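Colmont Relay Regatta

The Colmont Relay Regatta is a one-day canoe and kayak event held each April on Lake Jenura. It is run by the Colmont Paddling Club and is open to crews from clubs, schools and workplaces. The regatta is best known for its mixed relay, in which a single team changes boats several times over the course of one race. The winning club holds the Kollár Plate until the following year.

History

The regatta began as a closed race between the members of two clubs on opposite shores of the lake, Colmont and Zustness. The first races were paddled in open canoes borrowed from a summer camp, and the course was marked with oil drums anchored by rope. The two clubs took turns as host until the Zustness boathouse was sold, after which all racing moved to the Colmont side.

Other clubs were invited once the course had been properly surveyed. Kayaks were admitted later, first as a separate event and then as part of the relay. The event has been cancelled twice, both times on account of high water that covered the launching beach.

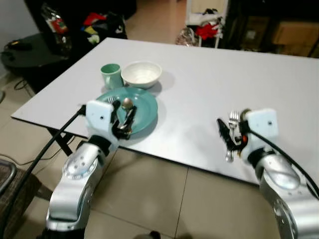 Course

Racing takes place in the sheltered bay at the eastern end of the lake, where the water is shallow and a wooded point blocks most of the west wind. The start and finish share one line, set between a post on the beach and a yellow buoy. From there the lanes run straight out to a row of turning buoys. Crews must keep the buoy on their left as they turn. A crew that turns the wrong way may go back and correct the mistake, but must stay clear of other boats while doing so.

In low-water years the inside lanes are closed and heats are raced in smaller groups. The club also keeps a short course, closer to the beach, for junior crews and for days when the wind rises.
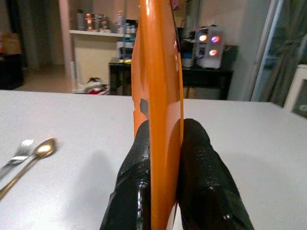
Boats waiting for the next heat are held behind a rope to the north of the start line. Spectators watch from the grass bank above the beach or from the old ferry wharf, which gives the better view of the turns. Private boats are kept out of the bay until the last heat has finished.

Format

A relay team has 6 paddlers and one reserve. Each team races a single kayak, a double kayak and a canoe, in that order, and every paddler must take part in at least one leg. The incoming boat has to cross the line completely before the next may leave. An early start adds 5 seconds to the team's time for each offence.

Heats are drawn by lot on the morning of the regatta. The fastest teams go forward to the final and the rest race in a second final, which carries its own place in the results. Times from the heats are not carried over.

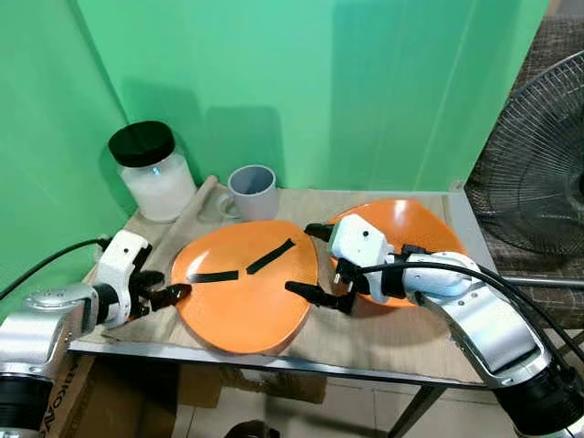

Teams may use their own boats provided these have been checked for flotation and fitted with a bow ball. Club boats are lent to visiting crews, although a crew using one must return it to the rack before the next heat is called. Life jackets are required in all classes, including the senior final.

Besides the relay there are individual sprints over 100 metres and an open canoe race around the point. The canoe race is the oldest part of the program and still allows any style of paddle.

Scoring and awards

Points are given for each final and added up by club. The relay counts double. If two clubs finish level, the one with the better relay result is placed first. The Kollár Plate goes to the leading club, and medals are awarded to the first three crews in each class. Junior crews compete for a separate pennant.
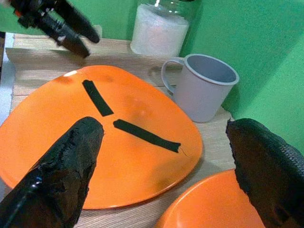

An orange plate with strips of black tape on its face.

Entries are limited to 80 boats across all classes – a cap set by the size of the beach. Places are first offered to clubs that raced the year before, and any left over are opened to new crews.

See also

Lake Jenura
Canoe sprint
Zustness Boathouse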